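12th April

# Gathering examples by hand: notes to go with the third practical

Welcome back, everybody. These notes cover what we went over before the break and what you'll be doing at the Bretalico benches, and I've put in a few things I ran out of time to say (I always do, I'm sorry, the clock in that room is very small).

We've spent two sessions on how a learning system copies what it is shown. Now you are the ones doing the showing. You'll guide the arm through a short job, the recorder will keep what the wrist camera saw alongside how the arm moved, and that pair of records, from start to finish, is what we call an **episode**. The whole class needs 300 good ones between us. Last November's group recorded 433 and kept fewer than they had hoped, mostly through small untidy habits that are easy to put right early on.

## What makes a good episode

Move at a steady pace. You don't have to be slow, and please don't be so careful that you stop dead in mid-air while you think, because the system will quite happily learn the stopping as well! If you need to think, think before you press record. Loureiro's handout calls this "deciding off the clock" and I've never found a better way to put it. 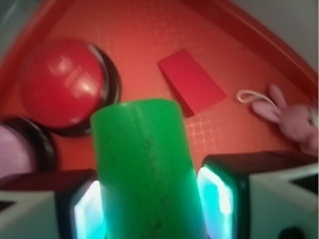
The wrist view deserves a good deal of your attention, far more than most people give it the first time. When you stand at the bench you can see everything, the whole tray and your own elbows too, and it's very easy to steer by what your eyes tell you. The system won't have your eyes. If you swing towards something that the camera hasn't got in view yet, you're teaching it to make a move it has no way of working out for itself. So glance at the screen often, and try a few practice runs looking at nothing else. It feels horrid for five minutes and then it feels quite natural.

A word about variety. Shift things between episodes: turn a block, swap two buttons over, put the soft toys somewhere new. A tray laid out the same way every time gives you a system that knows one tray. Do leave the odd extra object lying about, too, so that it learns to pass over things it hasn't been asked for.

## Mistakes

Keep the small ones. If you miss a grasp, open the fingers, back off a little and go in again, all in the same episode, and write "second try" in the notes column. Those recoveries are worth having. A dropped object that leaves the tray is another matter, and you should end the episode there and mark it *discard*.

## Before you leave

- Each pair records 18 episodes.
- Name them the Flimberg way: bench, pair, number.
- Watch at least three of yours right through on the wrist view.
- Fill in the Radetti sheet, including the discards.

For next time, read up to page 78 of the course reader. The part on uneven sets of examples is a bit dry, but do stay with it, as we'll be sorting your own episodes with it open beside us.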